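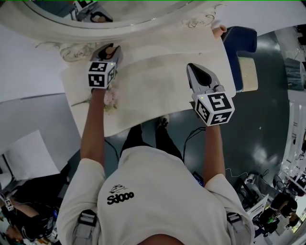 The Second Life of the Conference Table

April 5, 2021

Conference tables are bought in a mood of optimism and sold in a hurry. The lease is up on Friday, the freight elevator is booked for two hours, and twelve feet of walnut veneer that once impressed the insurance people has to be somewhere else by noon. Where it goes, if it is lucky, is a warehouse like the one Kastinik runs on the flat side of Villanueva, between a tile wholesaler and a place that rents bounce houses.

On the day I visited, the stock sheet listed 243 tables. Most were rectangles with rounded corners, the shape that was supposed to make meetings friendlier. A few were ovals. One was a horseshoe, and had been there long enough that the staff used it for lunch.

Used office furniture has always been a business of other people's decisions. Companies grow, shrink, merge, discover open plan, regret open plan, and send everyone home with a laptop. Each of these events produces tables. The past year has produced a great many of them, and the refurbishers have had to turn down loads they would have driven across the state for not long ago. Chairs still move, thanks to the spare bedroom. You can get a Nivach task chair into a hatchback if you take the base off and don't mind a lever in your ear. You can't do that with a table for sixteen.

So the tables get cut down. A long top on a pair of pedestals can usually lose its middle section and come back as a respectable desk plus a leftover. The trouble is the edge. Solid wood takes a saw well, and veneer will take one if the blade is sharp and the person holding it has slept. Laminate chips, and then you're into edge banding, which is glued on with heat and comes in more shades of beige than anyone has ever wanted. Kastinik keeps a wall of it, and none of the rolls match anything made before the rolls were. The trick is to put the new edge against the wall and sell the desk that way around.

Then there is wiring. A conference table from the middle of the last decade has a hatch in the center, and under the hatch is a tray, and in the tray are the connectors of a vanished civilization. Refurbishers pull all of this out and are left with a rectangular hole. Some fit a blank plate. Some fit new outlets and add the cost to the price tag. At least one customer has asked for the hole to be left alone so she could put a fern in it.

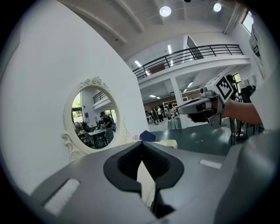

Every piece that comes through the door has to be stripped of its stickers, and stickers are where the hours go. There's the asset tag, the lease company's tag, the tag from the mover who numbered everything and then lost the list. They are rarely straight. It's the same with other hardware: look at the gray shell above, with its larger white strip slanting across the left side and a smaller one lying almost level on the right, as if the two had never been introduced. On a tabletop they hide underneath, where the adhesive has had years to become part of the wood. Heat works, followed by a plastic scraper. Solvent works too, and sometimes takes the finish along for company. Buyers who like a bit of provenance can ask for the tags to be left on.

Prices follow no logic I could find. A Fluvitz boat-shaped table in decent condition was marked at $283, with both pedestals and a scratch you could hide with a bowl of mints. Beside it sat a smaller, uglier table at nearly twice that, on the grounds that it folded. Folding is worth money now. So are casters, and so is anything that can be described as a desk without the seller blushing.

If you are tempted, take a tape measure and use it on your doorway before you use it on the table. Ask whether the top comes off the base, and ask to see it done, since "comes off" can mean four bolts or it can mean a crowbar. Get on the floor and look at the underside for swelling near the hatch, the sign of a spilled coffee that went unreported. Sit at it. Tables meant for meetings run a shade high for typing, and your shoulders will notice before you do.

Delivery within 30 miles of Villanueva is included, to the curb. Getting it from the curb into the house is a matter between you and your neighbors. The horseshoe, when I asked, was still available, though they would need it back until lunch was over.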